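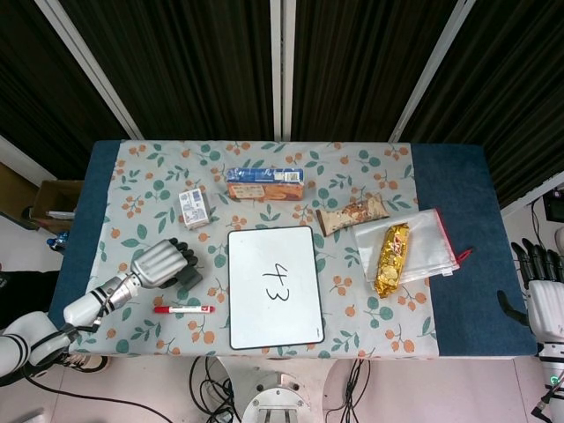

Biscuits and a snack bar on the fruit-print cloth.

Zendex Hearth 2 home battery kit: a review after one winter
By Hiwot Dinsa, 6/14/26

The Hearth 2 is a battery in a steel box the size of a bedside cabinet. You charge it when electricity is cheap, run the house off it when electricity is dear, and in between you look at the app and feel clever. It stores energy in sodium cells where most of its rivals use lithium, and Zendex would like you to know this so badly that the word SODIUM appears on the box, the lid, the manual and the bag the screws come in.

I bought mine from Anstead, a small electrical supplier in Cakthorpe, at the end of last autumn. I paid full price, which still stings. The battery was £2,000 and the wall bracket another £295. The bracket is a bent piece of metal with four holes in it. I have looked at it from several angles and I can't find the other £280.

Getting it in

You're not allowed to wire it up yourself, and having seen the inside of the junction box I had no wish to. The electrician took a morning. Her only complaint was that the terminal cover has to come off before the bracket goes on, and the manual tells you this on the page after the one where you've already put the bracket on. She said a word, took it all down again and carried on.

The unit itself is heavy. Sodium cells need more bulk to hold the same charge, so if you've seen a friend's lithium box and measured your cupboard to match, measure it again. Mine was meant to go under the stairs. It lives in the garage, next to a bicycle I also had plans for.

The cold

Lithium batteries sulk when they get cold, and many won't charge at all near freezing. My garage is a single skin of brick with a door that doesn't meet the floor, so I wanted something that could cope. The Hearth 2 did. It charged every night through the frosts without a grumble, on nights when the garage door had to be kicked open in the morning. If you have a warm utility room this won't matter to you in the slightest, and you should probably buy something smaller.

Does it save money?

Some. I'm on a tariff with a cheap stretch overnight, and the battery fills up then and carries us through to early evening. With two people working at home and a kettle that never gets a rest, it runs flat just before supper, at which point we buy our electricity at the top rate like everyone else. The bills from December to March came to £300 less than the same months the year before. It was also a milder winter, and we'd stopped heating the spare room, so I can't hand the whole of that to Zendex, though they're welcome to put it on the box next to SODIUM.

Some of what goes in doesn't come out again. Every battery does this. Mine seems to lose a little more than the brochure suggests, going by the smart meter, and when I asked Zendex about it I was sent a very friendly reply containing the brochure.

The app

Oh dear. The app is called Hearthside and it wants to be your friend. It congratulates you. It sends a picture of a leaf when you've had what it calls a green day, and a slightly smaller leaf when you haven't. Changing the charging hours takes five screens, and the setting you want is under Lifestyle. In January it forgot our tariff after an update and spent two days charging at teatime, the most expensive hour it could have picked. The leaf was full size on both days.

You can ignore most of it. There's a plain row of buttons on the unit that does the same job, badly labelled but reliable, and I've used those ever since.

Noise

There's a fan. It comes on when the battery is charging hard and sounds like someone breathing through their nose in the next room. Fine in a garage. I wouldn't sleep near it.

The competition

Before buying I also looked at the Assefa Store, a lithium unit that is slimmer, quieter and a good deal nicer to look at. A neighbour let me stand in front of hers for a while. Its app has three buttons and no leaves. It does want to be indoors, though, and we had nowhere indoors to put it. With the space, I'd have gone for the Assefa.

The Zendex can be expanded with a second box later on. The lead for this is sold separately, and when I rang Anstead to ask the price they said it had been out of stock for 18 weeks and would I like to be on the list. I am on the list.

Good: happy in the cold, solid casing, buttons on the front that work, a decent warranty if you register in the first month (the card is under the foam, where I found it by luck).

Less good: the bracket, the app, the size, the order of the pages in the manual.

Would I buy it again? For this garage, yes, with a bracket from somewhere else. Anstead will fit a plain one if you ask before you order.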